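Table Stylist and Props Assistant (part-time)

Feb 28, 2021
Posted by Irena Stępień, Haugland Interiors

Last updated: 3 days ago

Haugland furnishes and dresses show apartments for builders and rental agents. We are hiring one part-time table stylist and props assistant to work out of our Kerkness workroom. The job is mostly kitchens and dining areas: setting tables, filling baskets and bowls, arranging flowers, and packing it all up again when the apartment is let.

We have 244 apartments on our list at the moment. Most are one- and two-bedroom units with a small dining table and an open kitchen. The furniture is delivered and placed by a separate crew. You would come in after them with the props and finish the tables, counters and shelves.

What the job involves

You will start most shifts in the workroom. Each apartment has a sheet that says which table is going in, which color group we are using and what the agent has asked for. You pull the pieces from the shelves, set them out on a work table to check that they sit well together, and make changes before anything is packed. Ladan Mohammadi runs the workroom and signs off each setting.

When a setting is approved, you pack it in the order it will come out. Vases go in upright with paper around the base. Baskets are packed empty and the produce goes in separate bags, marked with the apartment number. Flower heads are covered with a loose bag so they don't crush.

On site you set up from the sheet, wipe down every surface, and take photos for the file. A normal apartment takes under two hours. You will then go on to the next one or come back to the workroom to restock.

When an apartment comes off the list, the props come back to us. They need to be unpacked, dusted, checked for damage and put back in the right place. This is a large part of the job and we would like applicants to know that. In a busy week you may spend more time putting things away than setting them out.

The props

Our stock list has over 700 items. The produce is artificial. We use it because the apartments stand for weeks between viewings and fresh fruit would spoil. It is light and it scratches easily, and the paint on the peppers and lemons wears off if they are thrown in a box together. Please handle it as you would the real thing.

We keep the settings plain. One vase, one basket or bowl, and perhaps one loose piece on the table is enough for a dining area. Agents sometimes ask for full place settings and we do those too, but the standard package is what you will be setting up most days.

Colors matter more than how much is on the table. On a white table we like a dark vase with one strong flower color, and a mix of yellows and greens in the basket. Long pieces like cucumbers can lean out over the rim. Round ones go toward the front where they will not roll.
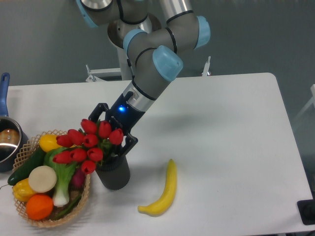 Flowers should be full but not wide. A bunch that leans a little to one side is fine and often looks better in a corner apartment where people come in from the left. Leave clear space on the table. People at viewings put their keys, papers and bags down, and if there is no room for these they move the props, and then the next people see the table in a mess.

You do not need to know any of this before you start. Ladan will go through it with you, and your first six apartments will be done as a pair with Nipon Kaewkla, who has been on the site team for four years.

What we are looking for

- A good eye for color and spacing
- Careful hands and neat habits when packing
- Able to lift and carry boxes up stairs, as some buildings have no elevator
- A valid driver's license (we supply the van)
- Comfortable working alone in an empty apartment
- Able to read and fill in a stock sheet without skipping lines

Experience in retail display, floristry, catering or moving is useful. We have hired people from all of these and also people with none of them. A design degree is not required and will not change the pay.

Hours and pay

The post is for three days a week, with the days agreed a month ahead. Shifts start at 8 in the morning and finish by 4. October is our busiest month and we ask that you do not book vacation then. Pay is by the hour and is set out in the full job pack, along with paid leave and mileage for any trips in your own car.

The Kerkness workroom is on the ground floor and has its own parking. There is a kitchen for staff. The site work is in Kerkness and Eruvden.

Face coverings are worn in the workroom and on site. Only one team is allowed in an apartment at a time, and viewings are never booked during a setup.

How to apply

Send a short letter and a list of your past jobs to Negin Rashti in the Haugland office, quoting reference 748. Please say which days you can work and when you could start. If you have photos of tables, shop windows or rooms you have set up, send up to five of them. Phone photos are fine. If you have none, clear your own kitchen table, set it with things you already have at home, and send us one picture of that.

Applicants we would like to meet will be asked to the workroom for a paid trial of half a day. You will be given a sheet, a table and the use of the shelves, and asked to put together two settings and then pack one of them. Ladan and Nipon will be there and you can ask them anything during the trial.

We reply to everyone who applies. If you need the job pack in large print, or need changes made for the trial, tell Negin in your letter.

Related openings

Van Driver, Furniture Delivery (Eruvden)
Stock Clerk, Linens and Rugs (Kerkness)
Upholstery Repair, Contract Work: contact Berwyn Gronow
Weekend Viewing Host, Ledenell Apartments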